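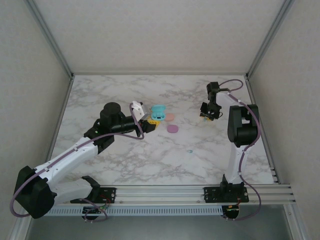

The two-arm tabletop station, with small objects on the marble-patterned surface.

Last updated: 2022-02-10

Review: The Herkeveck Two-Arm Bench Station
Prepared for members by Ailsa Farquharson

Members of the Bosten equipment panel attended the open day at the Vistwood workshop to assess the Herkeveck bench station for possible use in our training rooms. The session was led by Agnes MacKinnon, who answered questions throughout and allowed members to stand close to the enclosure.

The station carries two robot arms on one grooved aluminum rail along the front of the table. Plain pale walls close the other three sides. The panel considered this a sound layout for teaching. Visitors have a clear view over the rail, and the light walls keep attention on the work. The small items set out for handling, among them a yellow toy brick and flat discs in peach and mauve, are of a kind any classroom could replace.

Members were less satisfied with the cables. The purple leads loop freely along both arms, and the small circuit boards under the rail hang exposed. Where younger students are present, the panel would ask for a cover over the boards before approving a purchase.

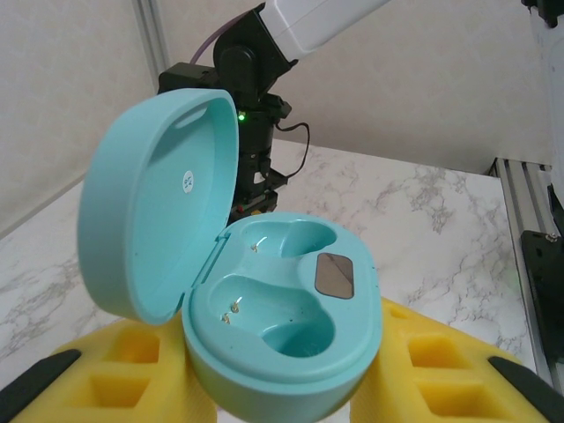 Vistwood, September

The close work was of greatest interest to the panel. An earbud case is a demanding object for a pair of grippers. The shell is rounded and glossy, the hinge is narrow, and the gold contacts inside the cavities are small. The camera view carried near the gripper shows these details well, down to specks of dust on the plastic. One member noted that the black fingers take up both lower corners of the view, and new operators should be given time to become used to this.

The printed guide supplied with the station runs to 478 pages. It is thorough but poorly indexed, and the chapter on mounting plates should come much earlier. The supplier, Rankin, quotes a price of 1,526 per month on lease, with a minimum term of five months. Training for two staff members is included.

The panel rates the station four out of five for teaching use. A shorter guide and better cable management would raise that rating. Members who wish to see the station at work may apply to the Bosten office for a place at the next open day.

Contact the Bosten office | Copyright Bosten. All rights reserved. | Back to top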